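Visit to the Melgate open day
Posted by Efua Ackah, 5 Jul 2021

Three of us from Tsikata went to the open day at Melgate: Nii Quartey, who looks after our kitchen equipment, Mawuli Agbenyega from purchasing, and me. We have money set aside for one counter arm in the next budget and wanted to see a few of them running before asking for quotes. I took the notes. Mawuli has the price sheets if anyone wants copies.

Parking is behind the building and the entrance is on the side street. We signed in, got badges and were put in the second group of the morning. Kwesi Asamoah from Melgate took us through. He gave a short talk first, mostly on how they plan an installation, and then we were let loose on the benches.

The drinks bench was the one we had come for. The gripper has two yellow molded fingers, and the work is done on a speckled countertop much like the one in our second kitchen. Nii spent a long time here. His main concern was lids, as we use the black kind with a raised sip area and every supplier we have talked to says they are the awkward part.

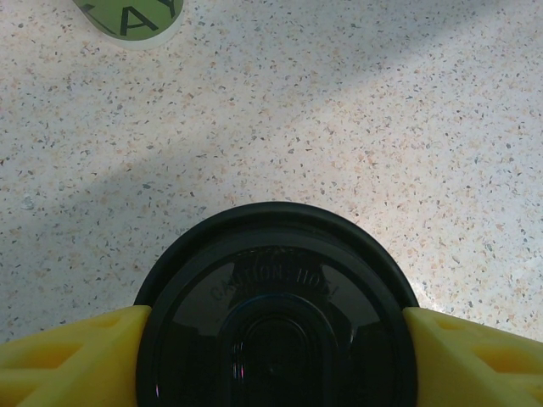 Do the fingers have to be bought again when the cup size changes?
Melgate includes one pair in the base price and sells further pairs at $136 each. Kwesi's advice was to budget for one spare pair per year and to measure our cups and lids before ordering, so that one shape of finger can cover all of them.

Mawuli then went through the rest of the costs. The service plan is $377 a month and covers two site visits a year plus phone support. Travel is extra if the site is more than 300 miles away, and ours is well inside that. Training is one day for up to four people. The plan can be dropped after the first year, though Kwesi said most sites keep it for the second.

We also talked about space. Our counter is deep enough, but the power outlet is on the wrong side and we would need an electrician before delivery. Nii wants that job priced separately and kept out of the equipment line. I agree with him. Last February we mixed building work into an equipment request and it took weeks to sort out.

After coffee we went back to the bench to look at how a cup is held on its side. Nii's question was how hard the fingers press on a paper cup. The grip force is a setting, and Kwesi recommends that one named person on site be in charge of it. There is a password for this.

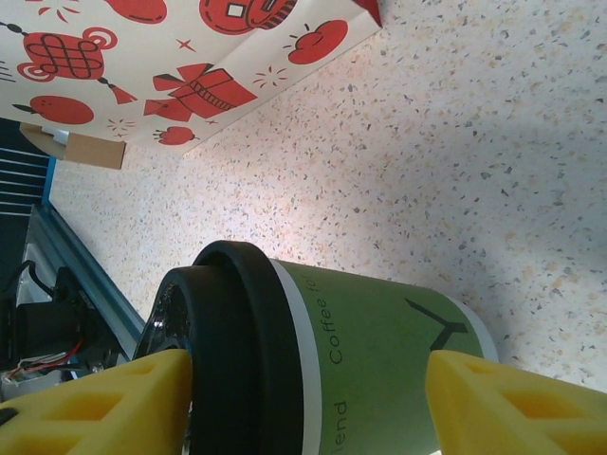
Green paper cup held on its side at the drinks bench.

In the other room Ilaria Galli from Hivex had a table on leasing. Hivex will lease the arm over 3 years, with the service plan included and an option to buy at the end. The monthly figure depends on credit terms, so she would not give us one on the day. She is sending a written offer to Mawuli. Skilton had a table too – they sell stands and guards – but it was busy and we only picked up the catalog.

Lunch was sandwiches. We left soon after.

Still to do:
Nii to measure all cups and lids in both kitchens.
Mawuli to chase the Hivex offer and set it beside the purchase price.
Efua to ask for an electrician's quote.
All three to agree on which kitchen goes first.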